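胡萝卜怎么存、叶子怎么吃：我试过的几种说法

每年一到收胡萝卜的时候，家里就开始不够放。今年三垄地，去掉被虫啃的和裂开的，最后称下来五十三斤，装了两个纸箱还溢出来一堆。网上的保存办法我这几年陆陆续续都试过，有的管用，有的我看是一个人写了，后面一百个人照着抄。下面只写我自己做过的，没做过的不写。

先说洗不洗

几乎每篇文章都说，收回来的胡萝卜不能洗，带泥存得久。我照做了两年，冰箱底下那层抽屉每个月都要擦一次泥，胡萝卜倒也没见得比洗过的强多少。去年我分成两份，一份只抖掉大块的土，一份洗净、摊在毛巾上晾到表面全干，然后都装进塑料袋，袋口折一下不扎死，放同一个抽屉。放了两个多月拿出来，带泥的那份尖头上长了几处白毛，洗过的那份有两根发软，其余都脆。这么小的比较说明不了大问题，可至少在冰箱里，“不能洗”这一条我已经不当回事了。

要是放地窖或者阳台的箱子里，那还是别洗。我没有地窖，阳台那一箱是带泥放的，存到开春也能吃，只是芯子有点柴。

真正要紧的是切叶子。叶子连在上面，过不了几天胡萝卜就蔫，拿在手里能弯。收回来当天就切，留一指甲宽的茬，别切到肉。有人说要连根顶一起削平，免得发芽，我试了，削过的地方最先烂。

沙子、锯末和报纸

埋沙子是老办法，我不反对，反对的是把它说得毫不费事。沙子要潮，潮到攥一把能成团、松手又散开，太湿会烂，太干等于没埋。十斤胡萝卜要用的沙子比你想的多得多，一箱装满以后我一个人搬不动，只好在原地放了一冬天，取的时候蹲着往里掏，指甲缝里全是沙。我用过Nostlow的细河沙，也用过工地边上筛出来的粗沙，存出来没看出区别，袋子上写着“根菜储存专用”的那种就更不必买了。

锯末轻，好搬，缺点是有味道。松木的锯末会串味，煮汤的时候能尝出来一点木头气。我家里人说尝不出，我觉得他们是懒得分辨。

报纸包一根放一根的做法，我做过一次，包了一晚上，后来发现报纸把水吸走，胡萝卜皱得很快。如果非用纸不可，外面得再套袋子，那何必要纸呢。 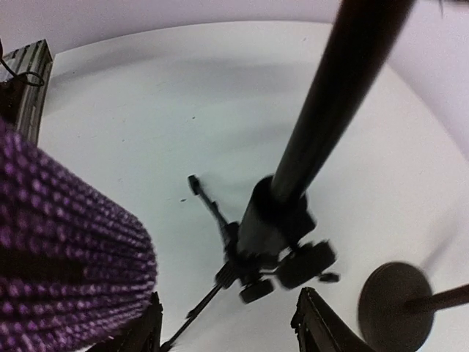
和苹果放在一起会发苦，这一条我本来最不信，结果偏偏是真的。有一年箱子不够，我把半筐苹果压在胡萝卜上面，三个星期以后煮出来的胡萝卜有股说不清的苦味，放糖也压不住。苹果拿走以后，剩下的再放也没有变回来。梨我没试过，有人说一样。所以现在一到收获季，我先把厨房里的大台面清一清，水果归水果，根菜归根菜。白色的台面这时候倒有个好处，一大片米白，深色的东西搁在上面一眼就看得见，抖下来的土渣、小虫和断须也一样，擦起来心里有数。挑的时候把有伤口的单独放一堆，那一堆这个星期就吃掉，千万别抱侥幸往箱子里塞，烂一根能带坏一层。

冷冻之前要不要焯水

要。这个我也偷过懒。生的切片直接冻，头一个月还行，之后颜色发白，炒出来像泡过水的纸板。焯过的放到第二年春天还是橙红的。

我的做法：切成半厘米左右的片或者小丁，水大开之后下锅，片焯两分钟，丁可以再短一点，捞出来马上进冰水，凉透了沥干，再用布吸一遍。然后铺在盘子里单层冻硬，再装袋。直接装袋的话冻成一整块砖，用的时候要拿刀砍。这一步麻烦，可是省不掉。

有的文章叫人在焯的水里加小苏打，说颜色更亮。亮是亮一点，口感变面，我不推荐。还有人说加盐，加和不加我吃不出区别。

抽真空的机器我买过一台，Numura的，花了一百二十九块，当时想着能用好多年。机器本身没坏，问题在袋子贵，而且胡萝卜这种东西硬，角又尖，抽紧了容易戳破，戳破了跟普通袋子没有两样。现在我用普通冷冻袋，把气尽量压出去，封口，够用。那台机器拿来装腊肉了。

叶子到底能不能吃

能吃，味道介于香芹和青草之间，老叶子偏青草。说它“营养远超胡萝卜本身”的文章我看过不少，没有一篇讲清楚是跟什么比、按多少算，我就当没看见。吃它是因为扔了可惜，另外嫩叶确实有一股清香。

只要嫩的，粗梗不要，嚼不动。我常做的有下面几样：

一是切碎拌进蛋液里摊饼，一小把叶子配三个鸡蛋，盐少许，油要比平时多一点，不然发涩。

二是打成酱。叶子先焯半分钟，挤干，跟烤过的核桃、蒜、油一起打。很多方子说生叶直接打，我做出来苦得放不进嘴。焯过的好很多，当天吃最好，第二天颜色就暗了。

三是裹薄糊炸。好吃，但什么东西裹糊炸了都好吃，算不得叶子的功劳。

晾干当调料这个我劝你算了。我晒过一大筛子，晒完只剩一小罐，闻着像干草，放到过年也没用掉几勺，最后倒进堆肥桶。

蔫了的能不能救

泡冷水能救回来一部分。切掉两头，竖着放进深一点的容器，冷水没过，放冰箱，过一夜基本能硬回来。网上说半小时就“脆如新摘”，我没有见过这样的胡萝卜。泡完要尽快吃，它再蔫第二次就泡不回来了。

已经发黏的不用救，扔。表面发白那一层多半是干的，不是霉，拿湿手一抹就没了，削不削皮随你。断面发绿的是长的时候肩部露在土外晒着了，味道苦，削掉绿的那截，剩下的照吃。

每次有人把胡萝卜一直泡在水里存，天天换水，说能放一个月。我坚持了二十二天，确实还脆，甜味却淡得厉害，当萝卜干嚼都嫌没味道。加上每天要记得换水，忘一天水就浑了。只想给孩子切几根条当零嘴的，泡三四天没问题，再长就不划算。

品种也有关系

存得久不久，跟品种的关系可能比跟方法的关系还大，可是讲保存的文章很少提这个。我这里种过两种，一种是Cerville的早熟短根，甜，皮薄，适合收了就吃，放一个月就开始长白须。另一种是从Tô那边买的晚熟长根，刚收的时候硬邦邦的，不算好吃，放到最冷的时候反而甜起来，做冬储就靠它。如果你存什么坏什么，可以先看看种的是不是早熟的，换个种子比换箱子便宜。

收的时间也可以往后拖一拖。我们这儿十月就有人急着全拔了，我一般留一半在地里，盖上厚厚一层落叶，吃多少拔多少，上冻前再收完。坏处是田鼠也知道这件事。去年靠墙那一垄被吃得只剩一圈皮，从上面看叶子还好好的，一拔，轻飘飘就起来了。今年那一垄我打算先收。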